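Remen Tabletop Handovers: README

Hi! If you're reading this you've probably just unpacked the archive and are wondering why there are so many folders. I wrote most of this file, and I also did a fair share of the recording, so you're getting the operator's side of the story along with the technical bits.

Last updated Aug 9, 2023. Maintained by Yiğit Akbulut. Corrections and grumbles welcome.

What's in the archive

3,118 episodes of people doing small table jobs with hand-held grippers. Picking things up, setting them down somewhere else, lining them up, handing them across. Each episode is one attempt at one job, start to finish, and they're mostly short (the longest allowed was 45 seconds, after which the tool beeps at you and you start over, which you learn to hate).

Folders are named by project stage:

remen_a: the first stage, one operator per table
remen_b: two operators at the same table, the bulk of the archive
hidora_fix: re-recorded episodes after we changed how the tools were calibrated
son_eval: held out, please don't train on it

Every episode folder has the video from each gripper, a pose file, a jaw opening file and notes.txt. The notes are written by whoever held the tool, so the spelling is what it is. I decided early on to leave them alone. "Dropped it, sorry" is a perfectly good label if you ask me!

Where the work came from

Remen is the project name, and the people in it mostly come from the packing and returns side of our Judville site. I did returns for years before this. When the company started planning an automated sorting line called Hidora, the question on the floor was pretty obvious: what happens to us? The answer we got in March was that a bunch of us would move upstairs to record the demonstrations the new line would learn from, and the rest would stay on returns while it came in.

I won't pretend everybody was thrilled. Glenys Pumphrey, who ran the returns benches and now schedules the recording shifts, fought pretty hard to get two things in writing before anyone picked up a gripper: same hourly pay upstairs as down, and no ranking of operators by speed. Both held, and both shaped the data, so I'm mentioning them in a README where you maybe didn't expect a pay discussion.

The no-ranking rule is why there's no operator score in the metadata. There's an operator code, and it gets reshuffled at each stage, so please don't try to stitch people back together across folders. If your work really needs per-person style (some of it does, I get it), write to us and we'll ask the operators first.

What a shift is like

You put on the headset, pick up your tool, check that the marker cube on top is snug, and open and close the jaws all the way a couple of times so the software knows your range. Then it's do the job, reset the table, do the job again. The resetting takes longer than the doing. If you're working as a pair you talk the whole time, mostly "mine" and "yours" and what's for lunch.

It's lighter work than returns. My back is much better. My wrist, not so much, and we ended up swapping hands or swapping tasks after every 45 episodes. You'll see that in the files as a jump in the hand field, so it isn't an error.

The thing I miss is figuring stuff out. On returns, a box came in and you had to work out what was wrong with it. Up here the variety comes from a task sheet, and after a few weeks we asked if we could write some of the sheets ourselves. Management said sure. Those tasks are tagged floor_written, and there are 400 episodes of them. I think they're the best part of the whole set, because they came from people who know which items slide, which ones tip, and which ones you grab from the far side. 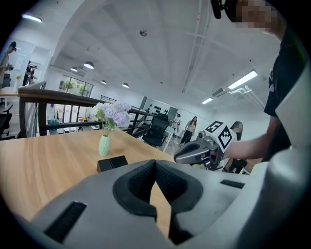

Do the operators still have jobs once the recording is finished?

So far everyone who came upstairs still has one. A few went to exception handling on the Hidora line, which means dealing with whatever the machine gives up on, and others are staying on to record new tasks. The written agreement covers the recording stage and a retraining period after it, and past that we're all waiting to hear.

Known problems

Blown-out light. The ceiling fixtures can be harsh in the gripper video, and auto exposure hunts for a bit at the start of some clips. Skip the first few frames if it bothers your model.

Heavy distortion. The lenses are very wide. Calibration files are in the calib folder, one per tool. Use the right one! I once spent a whole afternoon with the wrong one.

People walking through. It's a workplace, so folks come and go behind the tables. Faces are pixelated before release. If you spot one that slipped through, send me the episode number and we'll pull it.

Timing drift in remen_b. The two tools can slide apart a little over a long session. There's a sync script in tools, and it's fine for most uses.

Failed attempts. We kept them, some 1,000 in all, tagged success: false. There was a push to throw them out and the operators voted to keep them, partly because fumbling is what the job looks like when you're learning, and partly because we didn't want anybody downstairs being told that humans never drop things.

What you can use it for

Research and teaching, yes. Training a policy for tabletop manipulation, yes, that's what it was built for. Measuring how fast a person ought to work, no. That's in the license, clause four, and Glenys reads the papers people send us, so she will find out.

If you publish something, please credit the Remen operators as a group. We'd also love a plain-language paragraph on what you did with it. I print those and stick them up by the kettle, and people do read them on break.

Getting in touch

Open an issue for anything technical. Questions about consent, pay or how shifts were run should go to Glenys through the project mailbox, and she's usually quicker at answering than I am.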